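Why my arm was frightened of its own tub

January 21, 2020

Right, a proper update, as a few of you have been asking (well, two of you) what became of the washing-up project. For anyone new, I'm trying to get a robot arm in my spare room to move kitchen things from one place to another without any help from me. The arm itself is fine. I've stopped blaming the arm. Everything I've done since November has been software, and most of that has been one stubborn bit of software called the planner.

The setup goes like this. A little camera rides along at the wrist, the perception code looks at what's coming in and decides where things are, and then the planner works out a path that doesn't bash into any of them. I call the whole pile of scripts Urnia, after nothing at all, I just liked the sound of it. Urnia was doing quite nicely with boxes and mugs. Then I got cocky and asked it to work round a big shiny plastic tub with a load of utensils standing next to it, and it simply refused. No path found. No path found. No path found, all evening.

I spent ages fiddling with planner settings before I thought to look at what the planner believed was out there. What a mess! The glossy plastic throws back bright white streaks, and my depth code was turning every streak into a solid lump hanging in mid-air. So the inside of the tub, which to you and me is a great big hole you could drop anything into, looked to the arm like a cave full of icicles. No wonder it wouldn't go in.
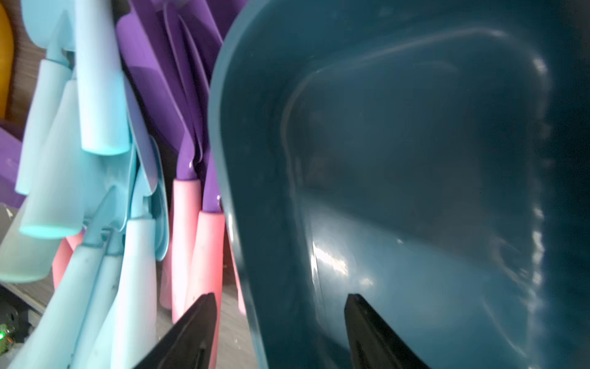
My first fix was the lazy one. I told the code to throw away any point that looked too bright, and the icicles vanished, and so did a good stretch of the rim. The planner was thrilled. It drove one finger straight into the plastic with a noise I felt in my teeth. Lesson learnt, and I now have a much gentler force limit than I used to!

Zewditu Gebreyes read my moaning on the Flornport forum and suggested keeping the bright points but not trusting them until they'd been seen from somewhere else. Glare slides about when the camera moves and a real rim stays put. So now the arm does a slow little sway before it commits to anything, and a point only counts as solid if it turns up in the same spot in 5 views. I started at 25 views, which worked beautifully and took so long that I went and made toast. I'd love to say I found the right number with some clever maths but I just kept lowering it until things went wrong and then went back up a bit.

The utensils are a different headache. They're all thin handles in pale blues and pinks, overlapping like mad, and the part of my code that's meant to separate one object from the next keeps gluing neighbours together. At its worst it decided the entire bunch was one enormous spatula. I've got a half-decent workaround, where I fit a skinny capsule shape down each handle and let the planner steer clear of the capsules, but if two handles the same colour cross each other it gets muddled and I end up with one capsule pointing off somewhere daft. Purple against blue it copes with. Blue against blue, forget it.

I had a long call with Kidus Wako, who is over in Guimarães and knows a great deal more about this than I do, and he thinks I should stop trying to separate the handles at all until the arm needs one of them. Treat the lot as a hedge, he said, and keep out of the hedge. That's so much simpler than what I was doing that I was a bit cross about it. I've put it on a separate branch and it has cut planning time from 32 seconds to 23, which still isn't quick, but I can stand next to it without losing the will to live.

I also moved all my logging over to Ondon, the little replay tool I wrote last year and then forgot to use. Being able to scrub back and see what the planner thought the world looked like a moment before it gave up is brilliant - I should have done it at the very start. I'll put the code up once I've taken the swearing out of the comments.

Next job is getting the fingers to settle either side of the tub's rim and close on it gently. The approach angle is still hard-coded, and I know, I know. If anyone has a nice way of fitting a curve to a rounded rim when half of it is out of view, please leave a comment, and go easy on the Greek letters.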